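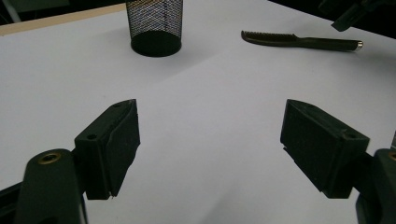
Week 5 is about jobs that get split in half, and I picked Gatent because I used to pack pens there – 297 orders on a bad shift! When the grippers came in, we argued mostly about desk stuff, like who gets to move a black mesh cup on a white table.

My old crew didn't lose hours. They lost the chatting, which I still miss.

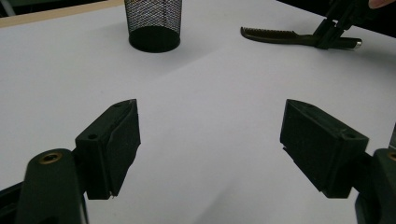
Pay stayed flat too, so read the Kodikara chapter with that in mind and bring one question.

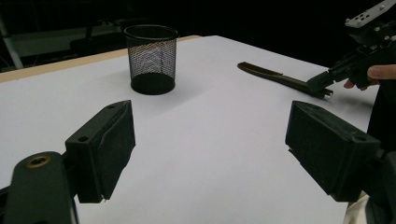 For next time

Ask someone at work what changed for them.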